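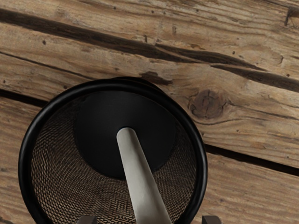 I went to the Gonden open day on 22nd May, mostly for the free parking and the promise of biscuits. The biscuits had gone by the time I found the right building. The robots were still there.

Gonden has the old carpet warehouse at Trotbridge, and the walk from the bus stop is longer than the leaflet lets on. You sign in, you get a sticker, and a cheerful person points you at a row of screens. I had hoped for something large and orange throwing car doors about. The first stop was a simulator, where a gripper that doesn't exist puts things into a mesh pot that doesn't exist either, on top of some very battered planks.

I'll say this for the planks, they are lovely. Somebody has given them a knot, a nail hole and a great black crack you could lose a pencil down. I have paid good money for worse at a reclamation yard. I asked why a robot needed scenery and was told that if it only ever practises on plain white, it goes to pieces when it meets a real kitchen table. I know people like that.

The software is called Waaka. It had been through 373 practice runs that morning, and a man in a fleece read the number out as if it were a cricket score. You could have a go yourself with a hand controller. I queued for 20 minutes behind a boy of nine or so who was very good at it. I was not. It is a strange thing to feel your palms sweat over a grey stick and a pot, with two stubby fingertips at the bottom of the screen waiting for you to make up your mind.

After that came the Sustent talk -- 79 chairs, plenty of them free -- on sorting recycling by machine. It had good slides and one very long video of a yoghurt pot.

They're doing another one in June, with the real arm running. I've put my name down. I'm told to come early for the biscuits.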